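# Half a Table: what I've learned about shared desks and lockers

*My notes, about 20 minutes if I don't ramble. Water on the left. Start while people are still finding seats.*

**Opening**

Hi everybody, thanks for coming, there's more room down front and I promise I don't pick on people. I run the day-to-day at Siltlow, which is a shared workspace in Grernanstead, 3000 square feet on one floor (well, one floor with a couple of steps in it, and I'll get to the steps). We have 109 members. We don't have anything like 109 tables. So my job is mostly furniture, and tonight is mostly furniture.

Quick show of hands — who shares a table with a stranger at work? And who has a drawer? Keep your hand up if you know what's at the back of the drawer.

(Wait for the laugh. If it doesn't come, keep going.)

**Drawers**

When we opened, every table had a drawer unit on wheels. I loved those things! I picked them out myself. By spring they were full of takeout menus, dead pens, one shoe, and a bag of lentils. People who came in at 8 a.m. would roll a unit over to the window to hold their spot, and people who came in at 10 would roll it back, and I got emails about it. Long ones.

So in July we took them all out and put in lockers. We bought ours used, from Listard, in gray, and the delivery came to $281, which I'm still a little sore about. Mention that the price didn't include getting them off the truck.

Things I'd do differently with lockers:

- Get more small ones. Most people want to leave a charger, a mug and a sweater overnight, and a coat-sized locker just invites a coat that stays till June.
- Label the key and the door on the same afternoon. We did the doors first. Don't do the doors first.
- Check how far a door swings before you decide where the chairs go. An open door at shin height is a nasty thing to meet with your hands full.
- Decide what happens with the top. The top of a locker bank is a shelf whether you like it or not, and things go up there and stay there.

(Tell the trombone story here if it's going well. Skip if we started late.)

**Paper**

Okay, paper. I was sure that paper was going away and I planned for it to go away, and I was so wrong. People print stuff and spread it out, and then they shuffle it sideways when they need the space in front of them. It never goes in a pile. It goes in a kind of fan, off to whichever side they don't write with, and it creeps.

We tried trays. The trays got full and turned into a second layer of table. What's worked better is one clip per person — a big bulldog clip with your name on it — and when you leave, the paper goes in the clip and the clip goes in your locker. It takes no time at all, and I've stopped finding other people's invoices under my elbow.

**The table itself**

Rounded corners. If you remember one thing from tonight, I'd be happy if it was rounded corners. I've walked into every table in that building and I can tell you which ones I forgive.

Other stuff I care about now and didn't before: legs set at an angle look great, but try them with a chair before you order a whole set, because some of them end up where your feet want to be. Light tops show coffee rings and dark tops show dust, so choose your enemy. And leave room behind the chair. We have a room called Tiongson that looked fine on the plan, and then we put people in it, and nobody could push back from the table.

Hard floors are lovely to sweep, and every chair sounds like a truck on them. Soft casters helped a lot. Felt pads fell off.

**Steps**

(Next slide, leave it up through the questions.)

So, the steps. A chair on wheels near a step makes me nervous if the step goes down. A step going up behind a chair is easier to live with, though you still want enough space to stand up and turn around. I've got the table, the chair, the steps and the lockers all in one picture for you, so you can see how close together these things can get.
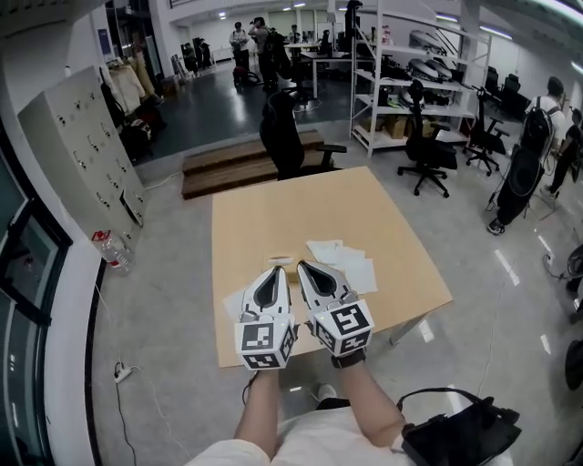

How much should a person clear off a shared table at the end of the day?

Everything goes, including the mug and the sticky notes, and whatever you want to find tomorrow goes in your locker before you put your coat on.

People push back on that one. They say they're coming back first thing, so why pack up? I used to make exceptions, and then I had five exceptions and no free tables. I've gone back to the strict version and it's been quieter.

**Bags**

Short section, I'm probably running over. Bags need a place too. Hooks under the table edge are cheap and people find them on their own. A long strap on the floor will catch a chair wheel sooner or later, so if you do nothing else this week, get hooks.

**Wrap up**

The locker sizes are on the handout, there's a stack by the door. I wrote them in inches, sorry to anyone who measures in something else. Questions now, and then I have to give the room back at 9 p.m.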